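Plindard Cantilever Parasol – Owner's Manual

Section 3: Setting Up, Opening and Closing

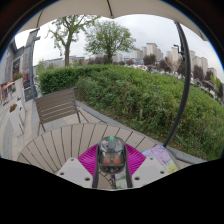 Please read this section to the end before you start. You need two adults and a dry day with little wind. If you have bought the parasol in the Caltville size (the larger canopy), read also the notes marked "Caltville only".

3.1 Before you begin

Check that all parts from the list in Section 2 are in the carton. The small parts are in a bag which is taped inside the lid. Many customers throw the lid away and then write to us for new bolts, so please look there first.

You will need a 16 mm spanner and a spirit level. The hexagon key is supplied. Do not use an electric screwdriver for the base bolts, it can damage the thread.

3.2 Choosing the place

The base must stand on a hard and level surface, for example paving or concrete. If you want to place the parasol on wooden decking, make sure that the boards are fixed well and that the base lies across several boards. Grass and loose gravel are not suitable, also not for one afternoon.

Leave free space on all sides of the canopy. It must not touch a wall, a hedge or a washing line when it turns. Remember that the mast stands at the side and the canopy hangs over the table, so the free space which you need is larger on one side than on the other.

CAUTION: Never place the parasol over or near a barbecue, fire bowl or patio heater. The fabric is water-repellent but it is not fireproof.

3.3 Assembling the base

1. Lay the two base bars on the ground in the form of a cross. The bar with the deeper notch goes underneath.

2. Put the mast foot on the centre of the cross and turn it until the holes are in line.

3. Insert the bolts from above, each with one flat washer and one spring washer. Tighten them by hand only.

4. Lay the spirit level on the mast foot, in both directions. If the ground is not level, choose another place. Do not put cardboard or pieces of wood under the bars.

5. Now tighten the bolts with the spanner, crosswise, a little at a time.

6. Lay the weight slabs in the four corners of the cross. The slabs are not included.

Caltville only: use the heavy slabs, order number 805. Normal garden slabs are not enough for this canopy.

CAUTION: Do not put the mast into the base before all slabs are in place. An unweighted base can fall over also when the parasol is closed.

3.4 Fitting the mast and the arm

1. One person holds the mast upright in the mast foot. The other person screws in the locking knob until it stops.

2. Check that the crank handle shows to the outside, away from the place where people will sit.

3. Slide the collar of the arm over the mast. You should hear a click. If you hear no click, take the collar off and clean the inside with a dry cloth.

4. Hang the closed canopy on the hook at the end of the arm and secure it with the split pin. Bend the ends of the pin apart.

Note: The strap around the canopy stays closed during all this work.

3.5 Opening the parasol

1. Take off the cover and open the strap.

2. Pull the ribs a little apart by hand. After a winter in storage the fabric can stick together in the folds, and the crank is not made to pull it free.

3. Turn the crank clockwise, slowly and without stopping, until the canopy is tight. This needs 12 full turns on the standard size.

4. Push the slider on the mast upwards until it locks.

If the crank becomes hard to turn, stop. Turn back two turns and look if the fabric is caught between a rib and its joint. Never use force.

3.6 Tilting and turning

The canopy can be tilted to 3 positions. Hold the handle on the slider, press the button and move the slider up or down to the next hole. Let the button go and check that the pin has come out fully on the other side.

To turn the parasol, press the foot pedal and walk with the mast. Go slowly – the arm is long and the canopy continues to move for a moment after you have stopped.

CAUTION: Keep fingers away from the joint between mast and arm. Children must not operate the crank, the slider or the pedal.

3.7 Closing the parasol

1. Bring the canopy back to the flat position.

2. Press the slider button and lower the slider to its lowest position.

3. Turn the crank anticlockwise. Help the fabric outwards between the ribs with your free hand.

4. Close the strap and put on the cover.

Close the parasol always when you leave the garden, and overnight. Wind can come up quickly, and damage from wind is not covered by the guarantee. If the fabric is wet when you close it, open it again as soon as the weather allows and let it dry completely.

3.8 First check after set-up

After one week of use, tighten the base bolts again. The bars settle a little under the weight and this is normal. Repeat the check each July, in the middle of the season, and before you put the parasol away for the winter.

For cleaning of the fabric see Section 4. Spare parts can be ordered from the Savolainen service desk in Dokavside. Please have the serial number ready – it is on the silver label under the crank.

Manual version of April 24, 2018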